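Part 2: Looking After Stock

Chapter 6
Hats on Stands

What this chapter covers

choosing a stand for a soft hat
getting the table ready before any hat is handled
putting a hat on a stand and taking it off again
checking the shape from the front and the side
moving stands between the workroom and the shop floor

Words used in this chapter: crown, brim, tip, sweatband, dome, base ring, set.

Chapter 5 dealt with hats in boxes. A boxed hat is out of the light and out of the way, and it can stay there for a season if the tissue is right. Most of the hats in a working shop are not in boxes, however. They are on shelves, on pegs and on stands, and they are picked up many times a day by people who are thinking about something else.

The hat shop Barbier keeps 700 hats in stock at its busiest, in December, and a good part of these are soft hats: caps, berets, cloches and bucket hats. Teodor Ursu, who trained the stockroom staff there for many years, used to start new people on bucket hats. A stiff felt hat tells you at once when you have handled it badly. A bucket hat gives way and says nothing, and the dent or the twisted brim is found a week later by a customer.

For that reason we begin with soft hats too. The stiff ones follow in Chapter 7, where the main worry is the opposite one, that of cracking or creasing a shape that does not want to move.

The work is done at a table with a padded top. The black bucket hat and the thin stand with its rings and rod are set down side by side on white foam, and both can be looked over before one goes on the other. Note how the hat rests at a tilt, with part of its brim lifted off the surface. A soft brim often does this when the hat is put down in a hurry, and a hat left like that overnight may keep the bend.

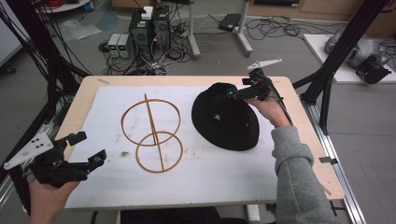 6.1 The table

Any firm table will do if it is big enough to take a hat, a stand and a pair of elbows. It should be covered. Foam sheet is cheap, does not slide much and is kind to thin metal as well as to cloth. Felt is pleasanter to work on but collects lint, and the lint ends up on the next dark hat.

Foam marks easily. Grey smudges and scuffs appear within days and most of them are harmless, but crumbs and specks are another matter. A crumb under a brim presses a small dimple into it, and a gritty one can scratch the finish of a stand. Go over the sheet with a soft brush before you start, and again when you change from one hat to another. When brushing no longer brings it clean, turn the sheet over. When both sides are worn, replace it.

Keep the following within reach: a clothes brush, a roll of tissue, a tape measure and a tray for pins and swing tickets. Cups stay on another table.

6.2 Parts of a stand

Stands are sold under many names, and catalogues do not agree on them. In this book we use four terms.

The base is the part that touches the table. It may be a plate, a block or a ring. A base ring often has a straight bar across it, which ties the two sides together and gives the upright something to meet.

The upright is the rod or post that carries the weight. On most wire stands it is a single rod.

The head is the part that goes inside the hat. It may be a flat disc, a padded ball or an open dome. An open dome is made from a ring with two or more arches crossing over the top.

The tip is the highest point of the head, where the arches cross.

Padded balls support a crown well but take up room and hide dust. Discs are tidy but hold only the top of the crown, and a soft hat droops round them. The open wire dome sits between the two. It weighs little, lets air reach the inside of the hat, and follows the curve of the crown closely enough for daily use. Its weakness is that the wire is thin. A heavy hat left on two narrow arches for months will show where they were.

The Hatevmont pattern, which is the one most shops in this book's examples use, comes with the dome set at a slight tilt. This brings the front of the hat down towards the customer. It also means that the stand has a front and a back, and that a hat can be put on it the wrong way round.

6.3 Matching the stand to the hat

Three measurements are needed, and they can be taken in a minute.

First, measure the depth of the hat from the inside of the tip to the edge of the brim. The upright must leave the brim clear of the table. For a bucket hat, allow 100 mm between the lowest point of the brim and the table top. Less than this and the brim is knocked each time someone dusts.

Second, measure across the inside of the crown at the sweatband, and compare it with the ring of the dome. The ring should go in without stretching anything. If you have to pull the hat down over it, the ring is too big. If the hat swings from side to side at a touch, the ring is too small, and a twist of tissue laid round it will usually put this right.

Third, weigh the hat. A cotton bucket hat of 90 g can go on any wire stand you are likely to meet. Waxed and lined hats are heavier, and with these you should look at the width of the base as well. Put the hat on, push the brim gently with one finger and see whether the far side of the base lifts.

Write the stand size on the stock card. Ottmar Ostermann, in his notes for apprentices at the Hitura workroom, asks for this to be done in pencil, as stands are swapped far more often than hats are.

6.4 Putting the hat on

1. Stand the stand up. Set it on the foam with its base flat and its front towards you. Press lightly on the tip. If it rocks, turn it a little; the foam may be uneven. If it still rocks, the base is bent and the stand goes in the repair tray.

2. Clear the space round it. You need room on both sides for your hands to come down without catching the wire.

3. Pick up the hat by the brim, one hand at each side. Do not pinch the top of the crown. On a soft hat a pinch leaves two dents, and they are slow to come out of waxed cloth.

4. Hold the hat above the stand and look at where the tip will go. It should meet the middle of the crown from inside. Take your time over this step. Most crooked hats were crooked before they touched the stand.

5. Lower the hat straight down until the crown rests on the arches. Let go with one hand, then the other.

6. Turn the hat, not the stand, until the front seam or the badge faces forward.

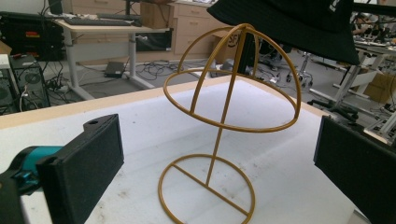 Figure 6.2 Wire stand with an open dome head, upright on foam, with the brim of a black hat above it. Note the bar across the base ring.

Taking a hat off is the same work in reverse. Lift straight up. Helmut Sperling, who repairs stands for several shops, says that nearly all the bent arches he sees come from hats pulled off sideways.

6.5 Checking the set

The set of a hat is the way it sits when nobody is touching it. Look at it from the front with your eyes level with the brim, then from one side. From the front, the brim should dip or rise by the same amount at each end. From the side, the crown should show no ridge where the arches are.

If the brim waves, take the hat off, run it through your fingers all the way round and put it back. If a ridge shows, lay a single sheet of tissue over the dome. Two sheets are seldom needed, and a thick pad makes the crown look swollen.

Dark hats need one more look. Lint, chalk and foam dust show on black cloth under shop lights when they could not be seen in the workroom. Brush the crown from the tip downwards and the brim from the crown outwards.

6.6 Moving a dressed stand

Carry the stand by the upright, just under the head, with the other hand beneath the base. Never carry it by the hat. Take one at a time through doorways. If a whole shelf is to be changed, carry the stands first, set them out, and bring the hats after them in a shallow crate.

Task 6A

Choose two soft hats of different depths and one wire stand. Take the three measurements for each hat and enter them on a stock card. Dress the stand with each hat in turn, and ask someone else to check the set from the front and the side. Note down anything they had to correct. Keep the card, as it will be needed again for the stiff hats in Task 7B.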